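Interior Lighting and Finishes
Handout for Unit 4: Gloss, Glare and the Work Surface
Prepared by Géza Kovács, with revisions by Edgardo Macaraeg

Required reading: course reader, to page 138
Bring to class: one matte and one glossy sample of the same color

1. Purpose of the unit

Units 1 through 3 dealt with the amount of light that reaches a surface. This unit deals with what the surface does with it. Students often arrive believing that a room with enough light is a room in which people can see well. The survey of the reading room at Osgate, discussed in lecture, shows how far the two can differ. The tables there received 800 lux, which is generous for reading, and readers still moved their chairs to get away from the light.

2. Terms

Illuminance is the light arriving at a surface, measured in lux. Luminance is the light leaving a surface toward the eye. Two table tops side by side may have the same illuminance and very different luminance.

Diffuse reflection sends light out in many directions. A sheet of blotting paper is a good case: it looks much the same from every seat.

Specular reflection sends light out at an angle equal to the angle at which it arrived. A mirror is the extreme case. Most finishes used in interiors show some of each, and the glossier the finish, the sharper the specular part becomes.
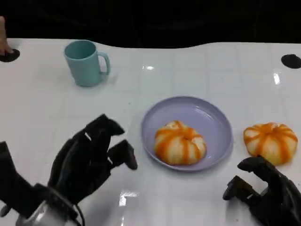
Reflectance is the share of arriving light that a surface returns. It is often confused with gloss. A black lacquer may have a reflectance below 10 percent and still show a clear image of the lamp above it, while a chalky white wall returns most of its light and shows no image at all. Examination answers that use the two words as if they meant the same thing will not receive full credit.

3. Two kinds of glare

Disability glare reduces what a person is able to see. Stray light scattered within the eye lowers the contrast of everything in view. Oncoming headlights are the usual case.

Discomfort glare causes annoyance or fatigue without a measurable loss of vision. It is harder to study, as people differ widely in what they will put up with. Older occupants should be consulted early.

A related problem, veiling reflection, occurs when the image of a bright source lies over the task itself. Print on coated paper seems to wash out, and the reader tilts the page. Designers should watch for this tilting during a site visit; it is a more reliable sign than anything people write on a questionnaire.
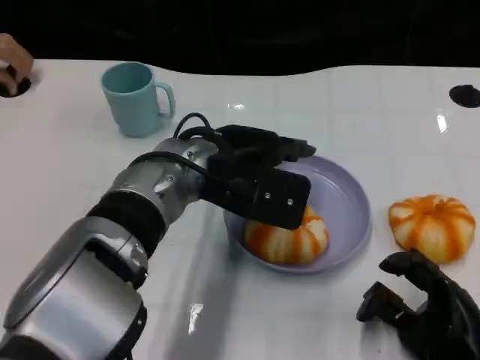 Contrast with the surroundings must be judged together with gloss. The eye adapts to the general brightness of the view, and when a large part of that view is dark, small bright areas stand out more strongly. A glossy white table top with a nearly black area beyond its far edge, and bright reflections scattered over the white, brings both conditions together. Rounded silver parts standing over such a surface add highlights of their own, and these shift as the viewer moves. A mid-gray wall behind the table would soften the change from light to dark, although the reflections would remain until the lamps or the finish were changed.

4. Correcting a problem room

The steps below are listed in the order in which they should be tried.

Move the seat or the table. The offending reflection depends on the positions of source, surface and eye, and changing any one of them may be enough.

Move or shield the source. Light from the side is usually safer for desk work than light from directly in front. Louvers help, but they must be checked from the lowest seated position.

Enlarge the source. The same light spread over a wider area gives a softer reflection.

Change the finish. This is the most costly step. At Skuvano the owner replaced 34 table tops before anyone had tried turning the tables, a case we will take up in the seminar.

5. Small sources and dark finishes

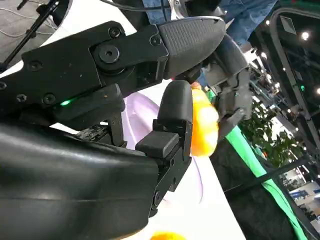 Dark matte finishes are frequently specified for equipment on the grounds that they will not draw attention. The claim holds for reflected light and fails for light that the object itself gives out. A tiny lime-green indicator glowing in a matte black housing is easy to pick out, and in a dim room it may become the most noticeable point in view. Where such indicators face a bed or a row of seats, the designer should ask whether they can be turned away or dimmed.

6. Assignment

Choose a work surface that you use in the evening. Draw a plan and a side view showing the source, the surface and your eye. Mark the path of any specular reflection that reaches you, and propose one correction from Section 4. The Pintér worksheet may be used for the drawing. Submit both sheets at the start of the January seminar.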